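Progress report to the Gallden Fund: Plivance permission checker, second quarter

We're very happy with where Plivance stands at the halfway point! The app now reads the permission settings on a phone and tells the owner, in everyday language, which apps can use the microphone, the camera and location while they're closed. The April build went out to 700 testers in Zustcombe, and their comments have been a joy to read.

The biggest change since our last report is the weekly summary. Testers found the old alerts too frequent, and many switched them off in the first few days. The summary arrives on Monday morning and lists only what has changed – a new app with location access, say, or an update that asked for contacts. We've had far fewer complaints, and people are opening it.

Trummer finished the first part of the security review. It raised 2 serious issues, both in how we stored the permission history, and both are fixed. The full findings are in the attached file.
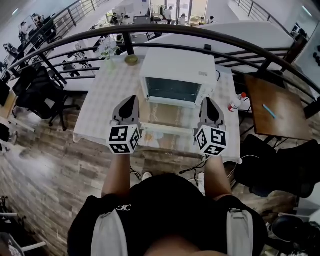
Work on older phones has been slower than we hoped. The scan still takes 20 seconds on the oldest models we support, and we'd like to halve that before the next build. Translation is on schedule and the help pages have been rewritten from scratch.

Next quarter we plan to open the test to 1000 people and start on the tablet version. Spending is within the agreed budget, and we aren't asking for any changes to it.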